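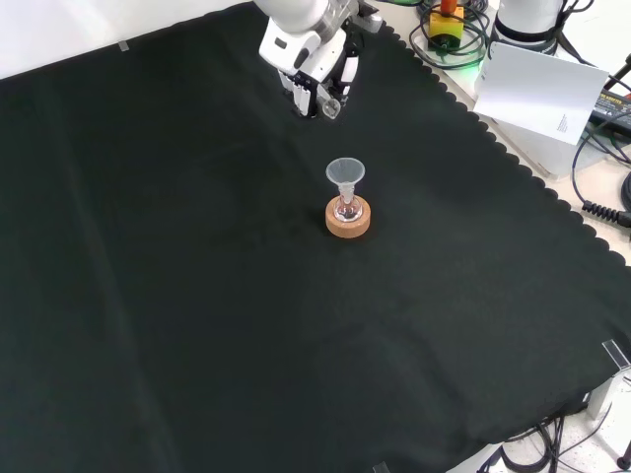

Bench notebook, glassware corner, June 2019

Okay, so the cork rings. I have been putting this entry off because I wanted to have a proper opinion first, and now I have one, plus a stained sleeve and a much cleaner shelf than I started with.

Background for whoever reads this after me: we've been propping the small round-bottom flasks on anything that would hold them. Tape rolls, a beaker with a paper towel stuffed in it, the lid of the old salt jar (you know the one). It works until you put a funnel in the neck, and then the whole thing is top-heavy and you spend the pour holding the flask with one hand and trying to tip the bottle with the other. I've lost enough sugar syrup to the bench that I finally ordered rings from Volimport, in the two smaller sizes. They came in a bag with no labels, so I wrote the size on the underside of each one in pencil. Please don't use marker, it bleeds into the cork and then comes off on the bench when it gets damp. Ask me how I know!

The 100 mL flasks go in the smaller ring. They'll sit in the bigger one too, but they sink down until the glass touches the table, and then the ring isn't doing anything. Quick test: set the empty flask in, let go, nudge the neck with a finger. If it rocks and comes back you're fine. If it rocks and knocks, wrong ring.

Funnels next, and this is where I got picky. I went through the whole drawer. The white plastic ones are the keepers for the little flasks, mostly for the weight. The glass ones are lovely and I will still use them for filtering in a clamp, but perched in a small flask on a cork ring they make me nervous. The plastic ones have a stem that fits down the neck with some room around it, and you need that room or the air can't get out. If the liquid stops halfway and just sits there in the cone looking at you, lift the funnel a tiny bit and it will glug and go. Chutima folds a thin strip of paper and hangs it over the lip of the flask before she puts the funnel in, so there's always a gap. I tried it her way all afternoon and I'm converted. I only wish I could fold mine as neatly.

What I did, in order, more or less:

Washed everything first. Warm water, a drop of the plain detergent, bottle brush for the necks, then three rinses from the tap and one from the squeeze bottle. Upside down on the rack. The funnels dry faster if you stand them on their wide end, and they also roll away less.

Then the practice pours. Colored water only (the red from the Inthanon dye kit, hence the sleeve). I poured 30 mL at a time from a small beaker into the flask through the funnel, with the flask in its ring and nobody's hand on it. First round went fine. Second round I poured too fast and filled the cone nearly to the rim, and the whole stack leaned. It didn't fall, but I grabbed it anyway and that's when I got the sleeve. So: keep the level under half the cone. I know this is in the safety sheet. I am writing it here too.

Did 5 pours at the slow speed after that, one after another, and had no drips on the outside of the neck on any of them. I was very pleased with myself and then knocked over the beaker reaching for a pen.

Powders are another story. I tried table salt and it was okay, a little tap on the side of the funnel and down it went. Baking soda bridged right across the top of the stem every time. I poked it with a glass rod, which is what everyone does, and it packed tighter, which is what always happens. We need a proper powder funnel with a wide stem, but the small flasks have such narrow necks that I'm not sure there is one that would go in. If you can find one in the Hatier catalog, circle it and leave it on my stool. In the meantime, fold a bit of weighing paper and feed it in slowly, or dissolve the stuff in a beaker first and pour it over as a liquid. The second way is a lot less annoying.

On the bench covering: I vote black for anything clear. Against the white tabletop I kept losing track of the edges of the glass, and I could not see a drop of plain water to save my life. Over a dark cloth the rim of the funnel shows up right away and so do spilled grains. It has to be taped at the corners, though, or it creeps when you slide things across it, and a ring sitting on a fold will tilt. Smooth it out before you set anything down. And no solvents over fabric, obviously, that's still the tray in the hood.

Storage. Rings are now in the shallow drawer under the balance, flat, smallest on top. Don't stack flasks in rings inside the cupboard, I tried it and the door catches them. Flasks go back in the box with the dividers. Funnels hang on the pegs by the sink, nested two deep at most, because when they get stuck together you have to run hot water over them and twist, and one of them already has a crack in the rim from somebody twisting with too much enthusiasm. I threw that one out.

If a ring gets soaked, leave it out overnight on a paper towel before it goes in the drawer. One of the old ones from the teaching room went moldy in a bag and the smell was something else. Also check for crumbling on the inside edge. Bits of cork on the outside of a flask are harmless until they end up on the balance pan, and then you're chasing a number that won't settle and blaming the balance. I had one flask reading 76 mg heavier than it should and spent far too long on it before I turned it over and found a big flake stuck on the bottom. Wipe the flask before weighing!

Still to do: label the pegs, find the missing stoppers, ask whether the Atance order can include a couple more of the small rings (two people working at once will run us out). I'd also like to try the same pours with glycerin, going through that narrow stem it should be painfully slow, and I want to know if it's worth warming first. Chutima thinks yes. I'm going to try it at room temperature anyway and bring a snack.

Red dye does not come out of cotton with the plain detergent. Trying vinegar tonight.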